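Dullidness: Handheld Gripper Demonstrations in Home Kitchens

Data card, revision 2
Last edited 16 Oct 2019
Maintainer: Etenesh Tefera
Collection lead: Leszek Jasińska
Labels and review: Maeve Noonan, Finbarr Nic Giolla

Summary

Dullidness is a set of short demonstrations recorded with handheld two-finger grippers in lived-in homes. A person holds the gripper and does a small household job with it. A camera on the tool records the view past the fingers. The recordings are meant for training policies that pick up, carry, and put down light objects. No robot arm was used during collection.

The set covers three task groups: table clearing, cup handling, and throwing away trash. Table clearing is the largest. The groups overlap, and an episode that fits more than one carries more than one task tag.

Setting

Recording takes place in homes with the furniture left where it is. Tablecloths, packaging, and food containers stay on the table unless they are a hazard. Patterned cloth is common in the set and is tagged surface_patterned.

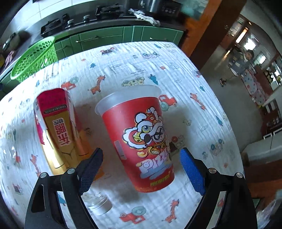

An episode starts with the fingers open and ends when the object has been released and the fingers are clear of it. Operators are asked to pause briefly before closing. The pause gives the segmentation script a clean boundary between approach and grasp. Episodes without a pause are kept, but their boundaries are set by hand and the field boundary_source reads "manual".

Objects

Objects are grouped by how they respond to being squeezed, and the group is stored in object_class.

rigid: jars, full cans, boxes with contents
soft_wall: paper cups, thin plastic cups, empty cartons
limp: bags, wrappers, napkins

Soft_wall objects need the most care. Too much closing force folds the rim, and a folded rim changes the shape for every later attempt with the same cup. Operators discard a cup once it no longer stands on its own. Printed and plain cups share one class. The separate field has_print marks the printed ones.

File layout

episodes/ one folder per episode
episodes/ID/video.mp4 tool camera
episodes/ID/width.csv finger opening, one row per video frame
episodes/ID/pose.csv tool position and rotation
episodes/ID/meta.json task tags, object class, home code, operator code
splits/ train, validation, and test lists

Splits are made by home. No home appears in more than one list. If you make your own splits, keep to this rule; a split by episode puts the same kitchen on both sides and the scores come out too high.

Two-operator sessions

Some sessions have 2 grippers in use at once, one per operator. Each gripper writes its own episode folder. Paired folders share a session_id and are aligned by clock offset, stored in meta.json as offset_ms. The other gripper, or the hand of the person holding it, may enter the view. These episodes are tagged other_tool_visible. Filter them out if your model will run with a single arm and you see it reacting to things at the side of the view.
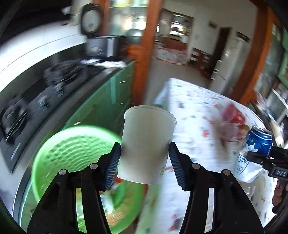
Pose tracking is weaker when the operator turns quickly between a table and another part of the room. The tracker may lose its reference on glass and on bright reflections, and it recovers with a small jump. Rows affected by a jump have pose_ok set to 0. Do not interpolate across more than 10 such rows. Longer gaps should be cut, or the episode should be used for vision only.

Known problems

Motion blur is frequent during carry. It has not been corrected.

Finger width drifts over a long session. Operators reset it by closing the fingers fully after every 40 episodes. Sessions recorded before August lack the reset, and width values near the end of those sessions read slightly high.

Failed grasps are underrepresented. Early operators deleted them. Hipólito Núñez changed the procedure so that failures are kept and marked success = 0, but the older homes were not recorded again.

The limp class has uneven labels. A tied bag with contents was called rigid by one reviewer and limp by another. Both labels are stored under label_a and label_b.

People and privacy

Household members may be present during recording. The adults in each home sign the Birnau consent form, which also covers children living there. A home can withdraw at any time, and its episodes are removed in the next revision. Audio is not recorded. Do not try to identify homes or the people in them.

Loading

The Sidero loader reads the folders directly. Set align_pairs to true for two-operator sessions; the default is false. Pass drop_bad_pose to skip flagged rows.

Report label errors with the episode ID and the frame number. Reports without an episode ID are closed.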